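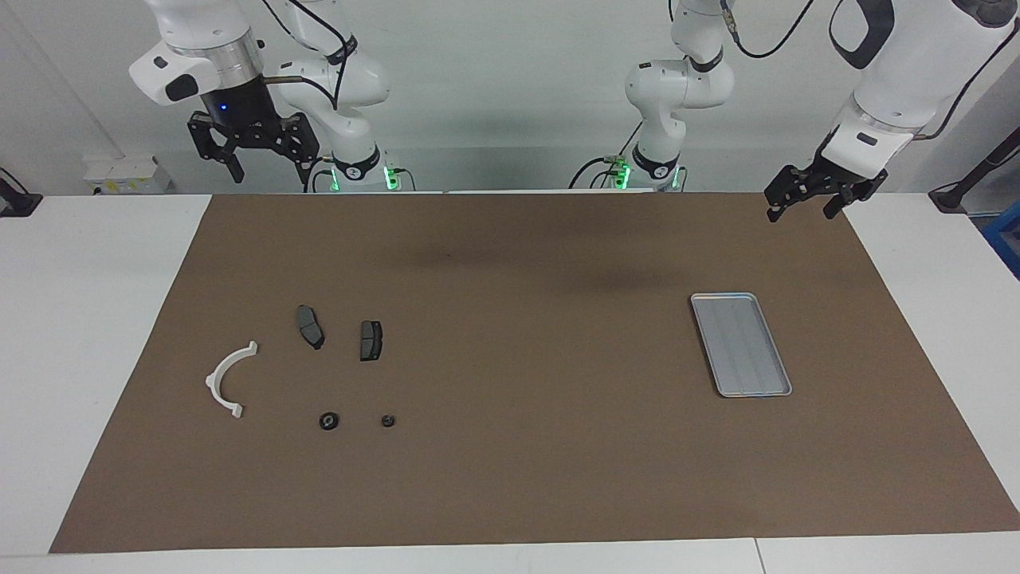 Brake pads, small fittings and an empty metal tray on the work mat at Uralel's kit room in Oltitero.

A car parts company in Oltitero has started handing part of its packing work to a pair of robot arms, and says the people who used to do it will stay on in other roles.

Uralel, which puts together brake repair kits for garages and parts shops, is using the two-armed station for the job of taking loose parts off a mat and placing them in a metal tray. The trays go on to a sealing machine, and the finished kits are boxed by hand in the next room.

The company employs 14 people in its kit room across an early and a late shift. Between them they turn out 3,000 kits a week. Until this year every one of those was filled by hand at long benches, with each packer working from a printed card that showed which parts belonged in which kit.

The station was supplied by Gulyás, an engineering firm that mostly builds handling equipment for bakeries and bottling plants. It arrived in January and spent its first weeks on a single kit while the arms were set up and the grippers adjusted. It now handles the company's simplest range, made up of brake pads and a few small fittings. Kits with springs, sachets of grease or paper instructions are still packed at the benches.

Uralel says 98 per cent of the trays filled by the station pass inspection first time. The rest are put right by hand, most often because a small ring or nut has been dropped or has landed outside the tray. The company did not give a matching figure for the benches, and said it had never kept one in a form that could be compared.

The arms are slower than an experienced packer. Managers say this matters less than it might, as the station can be left running through breaks and in the gap between shifts, when the benches stand idle. On a typical day the early shift lays out the first parts and the late shift takes over in the afternoon without the station being switched off.

For the packers the change has been mixed. Four of them have been trained to look after the station and now take turns at it. The work involves laying parts on the mat, checking the filled trays, clearing jams and calling up the right kit on the screen. Training took two days, followed by a week alongside a Gulyás engineer.

One packer who has moved across said her hands and wrists were less sore at the end of the day, but that she missed the company of the bench. "You're on your feet more and you're walking about, so that's better," she said. "But at the bench there's always somebody next to you. At the station it's you and the screen for most of the morning."

Another, who still works at the benches, said the easy kits had been a rest between the harder ones. "When you'd done a run of the big ones you'd get given a box of the plain pads, and you could switch off a bit. Now it's all fiddly. I'd like them to look at the targets again."

Uralel confirmed that bench targets were being reviewed. They were set when simple and complicated kits were shared out evenly, and staff representatives argued in the spring that they no longer made sense. For the time being packers are being paid their average bonus from last year, whatever they pack.

Pay for those at the station has also been under discussion. Operators get a small hourly supplement, agreed as a temporary measure. Representatives want it made permanent and want all packers to be offered the training, including those on part-time contracts. The company says it will train anyone who asks, though it can only release two people at a time without falling behind on orders.

There have been no redundancies in the kit room, and Uralel says none are planned. It has, though, left two jobs unfilled after people retired, and has stopped bringing in agency staff for its busy period before winter. In earlier years it took on agency packers for several weeks at a time.

Some of the hours freed up have gone into inspection. The company now opens and checks a larger share of the bench-packed kits before they are boxed, following complaints from customers about missing fittings. A garage that opens a kit with a part missing can lose a morning waiting for a replacement, and returns of this kind are costly for Uralel as well.

The room itself has been rearranged. One bench was taken out to make space, and parts for the simple range have been moved to racks beside the station. Stock is tracked with Verum, the software the warehouse already used, and operators now enter each batch themselves. Several said this had been the hardest part to learn — the screens were designed for warehouse staff and use part codes that packers had never needed.

Changing the station from one kit to another takes 20 minutes, and this has limited what it can be used for. Small orders are still quicker by hand, so the planning office has begun grouping orders for the same kit together and running them in one go. Packers said this had made the week easier to predict, but that urgent orders now nearly always fall to the benches.

Gulyás is working on a second set of gripper fingers meant for thinner parts. If they work as hoped, the station could take on kits with flat shims and clips, which packers say are awkward to pick up and hard on the fingertips. The company expects to try them on one product before deciding whether to go further.

Uralel has not ordered a second station. It says a decision will depend on how the first copes with the run of orders before winter, and on what staff have to say about it. A meeting with kit room representatives is due before the end of the summer, with bench targets and the operators' supplement both on the agenda.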